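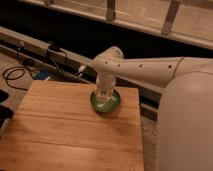

Glas mit grünem Boden auf dem Holzbrett, Arbeitsplatz in der Werkstattküche Brirumen

Zwischenbericht an die Förderstelle Mevura
Projekt »Gedeckter Tisch«, Werkstattküche Brirumen
Berichtszeitraum bis einschließlich Dezember
Verfasst von Isla Pollock

Liebe Kolleginnen und Kollegen bei Mevura,

zunächst möchte ich mich, auch im Namen der ganzen Küche, noch einmal sehr herzlich für Ihr Vertrauen bedanken. Als wir den Antrag schrieben, standen wir vor einem Raum mit einem Wasseranschluss und sehr viel gutem Willen, und ich hatte ehrlich gesagt Sorge, dass sich über Gläser und Bretter kaum ein ganzer Bericht schreiben ließe. Jetzt muss ich mich eher bremsen.

Zum Stand der Anschaffungen: Die Arbeitsbretter sind da und in Gebrauch. Wir haben uns nach einigem Hin und Her für die quadratische Form entschieden, in Leimholzoptik mit durchgehenden Fugen, in einem hellen Honigton, der dem Raum sehr guttut. Im Antrag standen noch längliche Bretter, doch auf den quadratischen lässt sich von allen Seiten arbeiten, und gerade beim gemeinsamen Eindecken stehen die Leute eben nicht brav in einer Reihe. Die Mehrkosten haben wir aus dem Posten »Textilien« ausgeglichen, wie mit Ihnen telefonisch besprochen. Dunklere Flecken im Holz stören uns nicht weiter. Geölt wird trotzdem, und zwar alle 4 Wochen – der Plan dafür hängt neben der Spüle, und bisher hat er gehalten.

Bei den Gläsern sind wir etwas hinter dem Zeitplan. Bewilligt waren 300 Stück, die Bestellung ging an Ruvero, und geliefert wurde bislang nur ein Teil. Es sind die klaren mit dem grünen Boden geworden, die schon beim Probetisch im Sommer allen am besten gefielen. Man erkennt sie sofort wieder, und sie lassen sich mit dem älteren Bestand nicht verwechseln, was uns beim Einräumen viel Sucherei erspart. Die Restlieferung ist uns fest zugesagt. Bis dahin decken wir gemischt, und ich muss zugeben, dass die bunten Tische auch ihren Reiz haben.

Die Kurse selbst laufen so, wie wir es uns gewünscht hatten. Eine Gruppe hat fast 15 Teilnehmende, mehr passen nicht um die Tische, ohne dass man sich beim Abtrocknen die Ellbogen in die Rippen stößt. Geübt werden die einfachen Dinge: spülen, polieren, abstellen, eindecken und am Ende alles so wegräumen, dass die nächste Gruppe es findet. Das klingt nach wenig, braucht aber Zeit, und wir haben die Pause am Nachmittag inzwischen gestrichen und dafür den gemeinsamen Kaffee ans Ende gelegt. Seitdem bleiben die meisten noch sitzen und reden, was mir fast der liebste Teil des Tages geworden ist.

Weniger gut gelungen ist uns die Aufbewahrung. Die Regale sind zu tief, sodass die hinteren Gläser kaum jemand hervorholt, und die vorderen entsprechend oft in der Spüle landen. Wir möchten deshalb 5 flachere Einlegeböden anfertigen lassen und bitten um Ihre Zustimmung, den Restbetrag aus dem Posten »Kleinmaterial« dafür verwenden zu dürfen. Ein Angebot liegt diesem Bericht bei.

Für das nächste Halbjahr planen wir einen offenen Tisch für die Nachbarschaft und würden uns freuen, wenn jemand von Ihnen dazukäme. Den Termin schicke ich, sobald die Gläser vollständig sind.

Mit herzlichen Grüßen
Isla Pollock
Werkstattküche Brirumen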